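So I finally made it to the Jalent open day, after missing it last year because of a dentist appointment I'd already moved twice. I went with my neighbor's kid's old bike helmet still in the car and a bag of pretzels for lunch, and I stayed three hours longer than I meant to!

If you don't know Jalent, they work on household robots, mostly the software side, and they're upstairs from the tile store on Ganley Street. Parking is terrible. I ended up behind the car wash and walked.

I was picturing a big hall with machines rolling around and a rope to keep us back. Most of what we saw was on screens, in rooms that exist only in a computer. The project is called Poreo, and it's a whole set of simulated homes where the robot software gets to practice chores before anybody lets it near a real kitchen. Shirin Jalali ran our session (they took us in groups, ours had a very loud man in a fishing vest) and she was great, super patient with the basic questions, most of which were mine.

She started with tidying up. The idea is that the software gets told something like "clear the table" or "take out the trash" and has to figure out what in the room that even means. 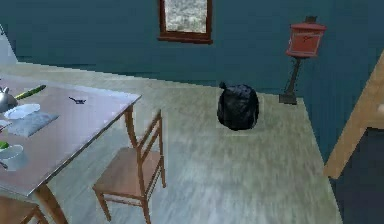 One of the Poreo practice rooms, with the garbage bag out on the carpet.

I got weirdly hung up on the red mailbox standing on its post against that teal wall. Shirin said they've got 295 objects in the library right now and the rooms get filled partly by chance, so odd combinations come up all the time and they like it that way. If the software only ever sees mailboxes at the end of a driveway, it gets too comfortable. I thought about my own house, where there has been a car jack in the linen closet since May, and decided this was fair.

The cucumber got a lot of discussion too. Is it garbage? Is it dinner? Does it go in the fridge or on that empty plate? The fishing vest man had strong opinions. Shirin said they score each try against a written list of what counts as done, and writing those lists takes longer than you'd think. She's rewritten the table one 9 times.

After a coffee break (Kiani, the bakery, sent over those little cardamom cookies, I had four) we moved on to getting around the house, which I figured would be the dull part. Nope, my favorite!

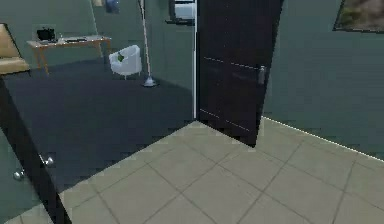

Hallway tile on this side, dark carpet through the doorway.

Doors are hard, you guys. An open one like that dark one takes up part of your view and part of your path, and the software has to work out what's behind it and how wide to swing around. Then the floor changes from tile to carpet, and on real wheels that can matter a lot. And I'd have walked right past that skinny white lamp without a thought, but Shirin said thin poles are a classic thing for a robot to misjudge. They've run 1,166 doorway tries on the current version. She wouldn't tell us how many ended in a bump, but she did laugh.

We got to try it ourselves at the end, with a game controller, steering through a different house. I hit a bookcase almost immediately. Then I hit it again. A girl who looked like she was in middle school went through the whole place without touching a thing and handed the controller back like it was no big deal.

I asked when I could have one to fold my laundry and Shirin said laundry is its own department of misery, and to come back next year. They do 2 of these open days, spring and fall, and you sign up on a sheet at the tile store counter. Wear a sweater, the upstairs is freezing.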